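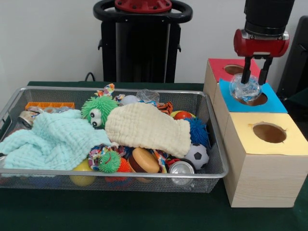
邬静澜
影视文学专业讲师，"连续剧叙事"选修课主讲

首页 课程介绍 讲义 片单 作业 讨论区 联系

第六讲　剧里的时间是怎么过去的

各位同学，上一讲结束得匆忙，有几位在讨论区里问我，说好要讲的"跳时间"怎么只提了半句就下课了。是我贪多，前面聊服装聊得收不住（那一段我自己是很喜欢的，下次还想接着聊！），所以这一讲我们老老实实只做一件事，就是看一部长篇古装剧怎么处理时间。讲义写得比课堂上细一些，没来得及记笔记的同学不用着急，照着这份慢慢看就好。

主要的例子还是《Kallora》。全剧30集，Kruger公司出品，学校的Otar片库里可以看到带中文字幕的版本。没有看完的同学至少请看完前半部，不然下面有些地方会被我剧透，剧透了我先赔个不是。

一、先分清三种时间

我们平时说"这部剧节奏慢"，其实常常把几样东西混在一起说了。为了讨论方便，我在课上用三个词，都是很朴素的叫法，写作业时你们换成自己习惯的术语也可以。

第一个叫故事时间，就是人物在剧里过了多少日子。《Kallora》从老王病重写起，写到他的孙女第一次独自听政，中间过去了大半代人。

第二个叫播出时间，就是观众坐在那里看了多久。一集就是一集，长短是定死的，编剧在这里没有多少商量余地。

第三个叫体感时间，我承认这个词有点含糊，可是我一直舍不得扔。它指的是观众看完以后觉得过了多久。有的戏，故事里只过了一个晚上，你看完觉得像熬了一个冬天；有的戏里人物头发都白了，你还觉得他昨天才进宫。编剧真正在经营的，往往是这第三种。

请大家回想一下第四集，老王咽气的那一夜。故事时间从掌灯到天亮，播出时间占了一整集，而体感上，我第一次看的时候觉得长得没有尽头。为什么呢？那一集里几乎没有"事件"。内侍进出换水，长公主在外间抄经，抄错了一行，重新铺纸。两位大臣站在廊下谈的是今年的秋粮。每个人都在等，观众也只好跟着等。等待是最能拉长体感时间的一种写法，它不花钱，也不需要大场面，可是要求演员沉得住气，也要求剪辑的人舍得把沉默留下来。

二、跳时间的两处

《Kallora》全剧有2次大的时间跳跃，一次在第九集末尾，一次在第二十一集开头。位置不一样，效果也很不一样，我们一处一处看。

先说第九集。新王登基之后，各派在朝上吵了几集，吵到边境的Zudow城该由谁去守，眼看要有结果了，长公主忽然请旨，自己去。她出城的那场戏很短，马车过了石桥，镜头留在桥上，桥下的水从满的变成浅的，又变成结冰的。下一场，一个小姑娘从冰面上跑过去，喊她母亲。

这里跳过去了好几年。观众一开始是有点懵的，讨论区里就有同学说，看到这里倒回去看了两遍，以为漏了一集。我想说，懵是设计好的。长公主离开京城，等于离开了消息，朝里发生了什么，她不知道，我们也不知道。等到第十集她收到第一封信，我们和她一起拆，一起从信里的称呼猜测谁升了官、谁不在了。这样一来，被跳过去的那几年没有浪费，它变成了后面几集的悬念。大家写剧本时如果要跳时间，不妨先问自己一句：跳过去的这一段，人物里有谁不知道？观众跟着这个人走，跳跃就会顺很多。

再说第二十一集。这一处我个人觉得不如前面那处好，不过正因为有毛病，才值得拿来上课。第二十集结尾，仓官被押进大牢，手里还攥着那本账。第二十一集一开场，打出一行字，说三年以后，仓官已经出来了，在城南开了一家卖灯油的小铺子。

从情节上讲，编剧想省掉审案的部分，可以理解，前面已经有过一次大的审案，再来一次难免重复。可是观众攥了整整一集的那口气，忽然没有地方放了。账到底交没交出去？他在牢里有没有供出别人？后面当然都有交代，第二十三集用了一段回忆来补，问题是补得太晚，那时候我们的心思已经到孙女身上去了。

我请大家比较一下：第九集跳过的，是观众还没有开始惦记的事；第二十一集跳过的，是观众正在惦记的事。前一种跳跃给人好奇，后一种容易给人失落。当然也有高手专门利用失落，这个我们到讲悲剧结构的时候再谈，今天先不展开。（有同学已经在笑了，我知道，我每次都说不展开。）

三、不跳的时候，时间藏在哪里

大的跳跃毕竟少，多数时候时间是一点一点往前挪的，挪得不好，观众就会觉得人物活在一个没有季节的地方。《Kallora》在这方面很细心，我挑几个地方讲。

一是吃食。早几集宫里的点心是枣糕，到了老王丧期，桌上只剩素面，新王登基后又出现了一种裹蜜的小饼。没有一句台词解释。等到第十五集，长公主从Zudow城回来，宫女给她端上小饼，她看了一眼，问：枣糕呢？宫女太年轻，不知道什么枣糕。就这么一句问话，比十行字幕都管用，观众立刻明白她离开得太久了。

二是称呼。古装剧的称呼本来就是一座钟。同一个人，先是"三郎"，后来是"殿下"，再后来是"陛下"，叫法一变，关系就变了。请特别留意那些没有改口的人。乳母到第十八集还叫新王"三郎"，第一次听是亲热，第二次听就有些危险了，满殿的人都低下头去。时间在所有人身上都走了，偏偏在她嘴里没有走。

三是手艺和动作的熟练程度。孙女学写字，第十二集里握笔握得太紧，写到第三个字就要甩手；第十六集她可以一面听大臣说话一面批条子，眼睛都不用总看着纸。这种变化拍起来很费心思，小演员要真的去练，剧组也要记得把早先的字和后来的字区别开来。我很佩服做这一类道具的人，他们的工作很少有人夸，可是少了他们，编剧写的"数年之后"就只是一句空话。

四是景物。这一条用得最多，也最容易用滥。花开花落、雪下雪停，观众看多了就麻木了。《Kallora》的办法是给景物找一个固定的看客。廊下那棵石榴树，总是在看门老兵的视线里出现，他坐着的凳子换过一次，后来凳子还在，人不在了。树照样结果。我每次讲到这里都会多停一会儿，你们就容我停一停吧。

四、一集之内的时间安排

讲完大的，再讲小的。我请上一届的同学帮忙，把前半部拆成场次表，一共286场，表格放在片单页面里，大家可以下载。拆场是笨功夫，可是拆过一遍的人和没有拆过的人，看剧的眼睛是不一样的。

拿到表以后，先不要忙着分析，从头到尾读一遍，只看"日"和"夜"那一栏。你会发现有些集几乎全是白天，有些集夜戏扎堆。白天的戏多在朝堂和街市，人多，话说给大家听；夜里的戏多在内室和驿站，人少，话说给一个人听。第七集比较特别，它把一场本该在朝堂上的争论放到了夜里，大臣们披着外袍匆匆赶来，帽子都没戴正，平时说不出口的话就这么说出来了。时辰一换，同样的台词分量就不一样。

再看场与场之间的接法。我把常见的接法归成几类，供大家参考：

紧接：上一场门关上，下一场门里的人转过身。时间没有断，适合追逃、密谈。

隔夜接：上一场吹灯，下一场鸡叫。最稳当，也最平淡，偶尔用用就好。

错位接：上一场说"等他到了再说"，下一场他已经走了。中间那次见面被拿掉了，观众要从众人的脸色上把它补回来。第十三集用得极漂亮。

平行接：两处同时发生的事轮流给。这里有个常见的小毛病，就是两边的时间走得不一样快。京城这边一顿饭还没吃完，Zudow那边已经打完了一仗。观众多半不会拿着表去算，可是心里会隐隐觉得不对劲，信任就是这样一点一点漏掉的。

有同学问过，信使骑马要走多少天，剧里是不是算过？我的看法是，剧里不必给出准确的天数，可是前后要一致。前面一封信走了小半集，后面就不要眨眼就到，除非你交代换了路，或者换了马，或者那封信根本就是早就写好的。最后这一种情况，恰好是第十七集的一个大转折，编剧利用了我们对路程的印象：长公主拿到回信，算了算日子，脸色变了，写信的人不可能已经读过她的去信。前面老老实实铺了那么久的路程，到这里一下子变成了证据。我第一次看的时候在家里拍了桌子，茶都洒了。

五、每周一集和一口气看完

还有一件事和时间有关，很多教材放在传播那一章里讲，我觉得放在这里更合适，那就是观众是隔着日子看的，还是一口气看完的。

隔着日子看，观众会忘事。所以老一些的剧喜欢让人物在对话里复述前情，"自从你兄长去了边关"之类，今天看来啰嗦，当年是一种体贴。一口气看的观众不需要这些，反而会烦。《Kallora》夹在中间，它的复述大多藏在争吵里。人一吵架就要翻旧账，翻旧账就是前情提要，这个办法又自然又好用，大家不妨偷过来。

结尾的处理也受影响。隔着日子播的剧，集尾要留一个钩子，让人牵挂。可是钩子下得太密，一口气看的人就会疲劳，到后来看见有人推门而入、大喊一声"不好了"，只想去倒杯水。请大家统计自己喜欢的一部剧，看看集尾停在什么地方：停在动作上，停在一句话上，还是停在一张不说话的脸上。我自己偏爱最后一种，它不催人，可是关了屏幕以后还会想。

写剧评的同学也要注意这一点。如果你是看一集写一集，请保留你当时的猜测，猜错了也不要回头去改。有一年的作业里，一位同学从第二集起就认定乳母是坏人，写了整整半个学期，理由一条比一条充分，最后发现全猜错了，却是那一年我读得最高兴的一份作业。猜错的过程里，恰恰能看出编剧把线索放在了哪里，又把我们的眼睛引到了哪里。

六、本讲作业

二选一，字数不限，请不要为了凑长短写套话。

甲、改写第二十一集的开场。保留三年的跳跃，不许增加审案的戏，只用一到两场，让观众对那本账的惦记有地方放。可以增加一件道具，不要增加新人物。改完请附一小段说明，讲讲你把观众放在了谁的身边。

乙、任选一部你熟悉的古装剧（《Kallora》除外），找出一件从头到尾反复出现的东西，可以是一道菜、一句称呼、一棵树、一件旧衣裳，按出现的先后列出来，再谈谈它替编剧说了哪些关于时间的话。列表要写清楚是第几集，方便我去核对。我真的会去看的，去年因为核对作业，我多看完了三部剧，家里人对此颇有意见。

作业请在三月底之前传到作业页面，文件名写清楚甲还是乙。

七、可以接着看的

《Kallora》第四、九、十五、十七集，请至少重看其中两集，第二遍看的时候把声音关小，注意光线和桌上的东西。Otar片库晚上十点以后人少，画面也顺畅些，白天连不上的同学可以那时候试试。

场次表里有几处我标了问号，是我和上一届同学没有谈拢的地方，主要是第六集里那两场雨戏到底算不算同一天。我主张算，他们主张不算，理由是屋檐下晾的药材换了。我后来回去重看，药材确实换了，可是换药材也未必要隔一天呀。大家看过以后到讨论区里说说自己的意见，站哪边都行，把你看到的依据写出来。

下一讲讲密室戏，请提前看完第十三集，带上场次表。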